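Forum des syndics et copropriétaires - Rubrique Travaux et assemblées générales
Sujet : Répartition des frais de ravalement, lot commercial en rez-de-chaussée

Talla36
Membre
Posté le 2018-05-04

Mesdames, Messieurs,
Je soumets à votre appréciation la situation suivante. Notre immeuble, la résidence Dulleritz, comprend 20 lots, dont un local commercial en rez-de-chaussée. L'assemblée générale réunie en avril a voté le ravalement des façades sur rue et sur cour. Le propriétaire du local conteste l'appel de fonds de 3 193 euros qui lui a été adressé, au motif que la façade sur cour ne lui procure aucune utilité. Le règlement de copropriété demeure muet sur ce point. Sa contestation est-elle fondée ?

M. Kervella
Modérateur

Bonjour,
Les façades relèvent en principe des parties communes générales. La dépense se répartit alors au prorata des tantièmes, et le critère d'utilité ne s'applique qu'aux services collectifs et aux éléments d'équipement communs. Sauf clause contraire du règlement, l'appel de fonds paraît régulier. Je vous invite à vérifier également l'état descriptif de division.

Cliston
Membre

Je ne partage pas entièrement cette analyse. Certains règlements anciens instituent des parties communes spéciales par bâtiment. Si le local se trouve dans un corps de bâtiment distinct, la façade sur cour pourrait ne concerner que les lots de l'autre corps. La question mérite mieux qu'une réponse de principe.

Talla36
Membre

Je vous remercie de ces précisions. L'immeuble ne comporte qu'un seul corps de bâtiment. J'ai relu l'état descriptif : il ne mentionne aucune partie commune spéciale.

M. Kervella
Modérateur

La contestation me semble dès lors fragile. Il convient par ailleurs de s'assurer que le procès-verbal a bien été notifié à l'intéressé s'il était opposant ou défaillant - le délai de recours court à compter de cette notification.

Kanaan
Membre

Je me permets d'ajouter un élément pratique. Dans notre copropriété, un différend semblable a été réglé par un échéancier en 3 versements, sans renonciation du copropriétaire à ses arguments. Le syndic avait consigné l'accord par écrit. Cette voie amiable a évité une procédure dont le coût aurait dépassé la somme en litige. 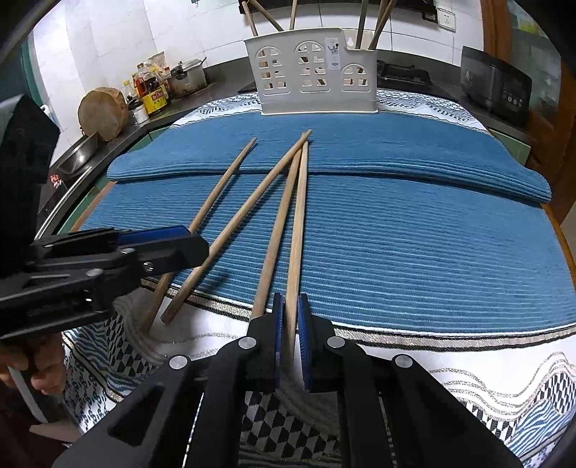 Serena Donati
Je formule une réserve sur l'échéancier. Le syndic ne peut consentir seul des délais qui pèseraient sur la trésorerie du chantier. Il serait prudent d'en saisir au préalable le conseil syndical, puis d'en rendre compte à la prochaine assemblée.

Kanaan
Membre

La remarque est juste. Le conseil syndical avait été consulté dans notre cas, ce que j'avais omis d'indiquer.

Talla36
Membre

Je transmettrai l'ensemble de ces observations au syndic et proposerai une rencontre avec le propriétaire du local avant le deuxième appel de fonds.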